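Cell rules, second revision

The January rules ran to 900 words and I doubt anyone at Gistbridge got past the first half. Revision two is shorter. It replaces the old text for the Fenico cell and, once the guarding is checked, for the Bredora cell.

Table layout comes first. Lay the cloth before any object goes down, and pull it flat at the corners. Small wrinkles are acceptable; a fold that can tip a cup is not. Tall or clear items go where both arms can reach them without crossing.

Cables. Any loop below the table edge has to clear the base at full arm travel. Check it by hand with the drives off - a slow jog does not count as a check.

Grasp trials. Closing force starts at 40 percent and goes up only after a clean hold. Log the object, the hand and the result on one line. Trial 643 was logged without the hand and had to be thrown out.

Stop conditions are unchanged: a person inside the line, an unexpected contact, or a lost status signal. Restart needs a second person at the panel.

Still open is the wording on soft objects such as straps and wrappers. The Pešek draft treats them as rigid, and I disagree with it.
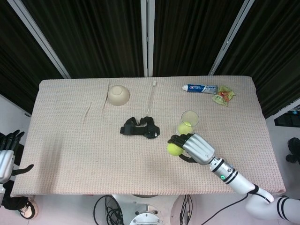 Issue 40

Comments on the soft-object clause go in ticket 2986.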